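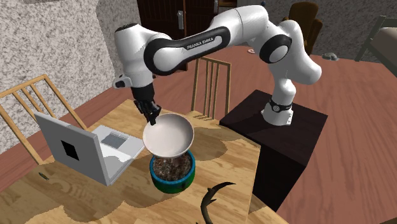 Business and Society, handout for unit 4
Cause-related giving by small firms

Please read these notes before the seminar and bring a pencil copy of your own answers. The unit is about companies which give a part of each sale to a local cause, and how we can judge if the giving is done well.

1. Terms

A fixed gift is a sum promised in advance. It does not depend on sales. A linked gift grows with sales, for example one coin from every order. A matched gift is paid by the firm when its staff or customers have given first. Students often mix the second and the third, so please write them down with care.

The word "donation" in a company report can cover all of these, and also unpaid staff hours. When you read a report, look first for the note which tells how the hours were valued.

2. The case of Grirnholm

Grirnholm sells tea and dry goods by post. In its first year of linked giving the firm passed on 1623 pounds to a reading club in Nodley. The owner, Firouzeh Shirazi, had promised 500 at least, and this lower limit was printed on every parcel.

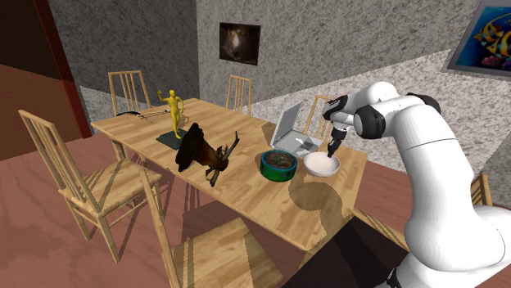

The lower limit matters a great deal. A customer who reads "a share of our profit" cannot know if any money will be paid at all, as there may be no profit. With a limit, the club could plan its year and order the books in the spring.

There was one weak point. The firm chose the club alone and did not ask its customers. Touran Azimi, in our reader, finds this acceptable for a small business. Fitzgerald Schumacher does not agree with her. His view is that the customer pays, so the customer should have a voice. Compare both texts, they are short.

3. Asking the customers

Lilteck, a repair shop for small electrical goods, took the other way. It sent a card with four possible causes to its regular customers, and 663 cards came back. The winning cause was not the one that the staff had expected. Read the shop's own account below and mark the sentences which give a fact and those which only give a feeling.
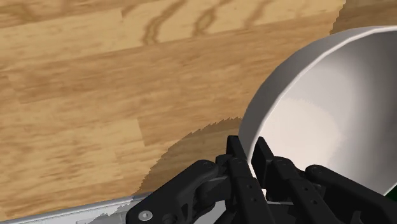

NODLEY, 2022-10-28

Lilteck will give to the Ghasemi night shelter for the coming year, after a vote among its customers. The shop has set a lower limit of 100 pounds each month. "We are very glad of this result," said Tahmineh Kiani, who runs the shop.

Questions on the text go to Tahmineh Hosseinzadeh in the course office. For the seminar, write half a page: which of the two firms made the clearer promise, and to whom was it made?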